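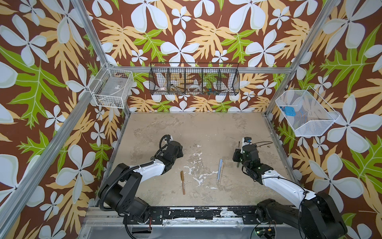

Two-arm cell, fixed camera, pens task. Wallpaper set 3.

Policy ignores one pen when two are touching. More demos, or different demos?

Asked June 4, 2018 in Data collection / Imitation learning
Tags: bimanual, teleoperation, demonstrations, clutter

I am collecting demonstrations for a pen pickup task on a two-arm cell. Each episode starts with pens lying on the floor of the cell. The operator picks them up one at a time with whichever arm is closer and drops them in a tray I place at the front. Both arms are teleoperated from leader arms. We log joint positions, gripper opening and the overhead camera. No wrist cameras and no force data.

We have 2,000 episodes so far, split between our room in Dudton and a second cell at Roltmont with the same arms and a different camera height. The walls are lined with patterned paper that we swap between batches. The baskets on the walls stay where they are, but their contents get changed.

The trained policy handles separated pens well at both sites. It does poorly when two pens lie parallel and touch, like the blue-gray and the tan one in the photo. Three behaviors show up:

1. The arm descends between the two pens and closes on both.
2. The arm hovers over the pair and never commits.
3. The other arm comes over to help and the two wrists get too close, so the safety limit stops the episode.

I went back through the logs and found that only 60 episodes start with a touching pair. In most of those the operator nudged the pair apart with a closed gripper first and then picked each pen normally. In the rest the operator went straight for the outer pen.

Questions:

a) Should I collect more touching pairs, or is the mix of two strategies the real problem?
b) The floor has a white paint splatter near the middle. Some of our pens have light barrels. Is it worth repainting the floor, or should I leave it?
c) Does it hurt to keep episodes where the operator dropped a pen and picked it up again?

Training is behavior cloning with action chunks, one model for both sites. Control rate is the same at both.

Answer 1 (accepted)

The mix is the problem, and the low count makes it worse. With 60 episodes split over two strategies, the model sees the same starting picture followed by two different motions. Depending on your loss it will either average them or switch between them from one chunk to the next. Averaging gives you behavior 1, a descent between the pens. Switching gives you behavior 2.

Pick one strategy and write it down in the operator sheet. I would pick the nudge. It needs less accuracy at the grasp and it ends in a state your model already handles. Specify it completely:

- which arm does it (the one whose base is on the same side as the pair)
- gripper fully closed before contact
- push at the cap end, across the pen axis
- stop when the gap is wide enough for one finger
- the other arm goes back to its rest pose and stays there until the push is finished

The last item should take care of behavior 3. If operators leave the idle arm wherever it was after the previous pick, the model learns that anywhere is fine. Check your logs for the idle arm's position at the start of each push. When we did this on the Rácz cell, the idle arm had no consistent position at all.

Then collect touching pairs as their own batch. Vary the angle of the pair over the full circle and vary the location, including close to the walls. Do not throw away the old episodes where the operator went for the outer pen. Label them and leave them out of the first training run so you can compare.

On b), leave the floor. Paint marks are useful variation as long as pens land on them often enough. What I would check is whether light pens are ever placed over the white patches. If operators avoid that area when they reset, and they usually do, the model has no data there. Generate the start positions from a script and project or print them.

On c), keep them if the recovery is clean. Cut out any stretch where the operator stops to think. Long pauses teach the arm to pause.

Answer 2

Agree with most of the above. One addition: train on each site separately before you blame the demonstrations. A different camera height moves every pen in the picture, and at grasp scale that matters a lot. We spent most of December chasing a "clutter problem" that was a camera mount that had slipped by 8 mm. Mark the mount position and check it at the start of each shift.

Also try a wrist camera. From overhead the gripper hides the pens in the last part of the descent, and that is exactly where your touching pairs fail.

Answer 3

We use Finus fingertips, the thin ones. Fixed it for us, did not need more data. You can get between two pens with those.

Comment on Answer 3

Which finger width? If the tips change, the 2,000 existing episodes no longer match the hardware, at least for the gripper opening. I would want to know that before ordering.

Comment on Answer 1 (from asker)

Checked the idle arm position as suggested. It is all over the place, worst at Roltmont. Rewriting the operator sheet now. Will run the pairs batch with scripted starts at Dudton first, same camera height, and train on that site alone.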